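Progress report: Plidari lunch kitchen, second period
Prepared for the Baluyot small food business fund
Written by Pankaj Vashisht

Since the last report we have moved from test cooking to real selling. The stall in the Zukdale market hall opened in March, and we now serve lunch from 11:30 a.m. until the food is finished. On most days this happens before 2 p.m.

The menu has 9 dishes. In the application I promised 12, but three of them took too long to plate when there was a line. The lentil and rice bowl sells best, and after it the eggplant curry with flatbread. The fish stew is good but it sells slowly, and I would like to keep it until summer before I decide.

Prices stay as we agreed. A bowl costs 8 dollars and a bowl with a drink costs one dollar more. Some customers told us the portion of rice is big and the portion of vegetables is small. We changed the ladle for the vegetables and the complaints became fewer.

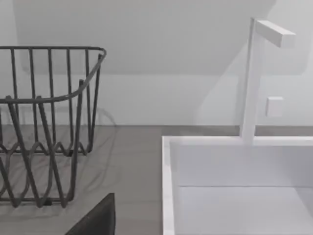

The training part of the grant is also going forward. Three trainees started with us and all three are still here. Each of them works at the stove, at the counter and at the ordering, and changes place every second week. One trainee already prepares the full morning cooking with only little help from me. The food safety course was moved by the school to next month, so this money is not spent yet.

Our biggest difficulty is supply. Skondent, who delivers our dry goods, raised the minimum order, and we do not have enough shelves for it. For now we share one order with the noodle stall next to us. It works, but we must agree on the day each time, and twice we were short of chickpeas.

The gas connection was finished later than planned - the hall needed a new inspection first - and because of this we lost the first two weeks of selling. I have put the rent for those weeks in the budget table under "other".

For the next period we plan the following:
Evening opening, once a week, as a test
A lunch order of up to 30 bowls for nearby offices
A decision about the fish stew

I ask the fund to allow that the unspent course money is carried over to the next period. The receipts are attached in the same order as in the budget table.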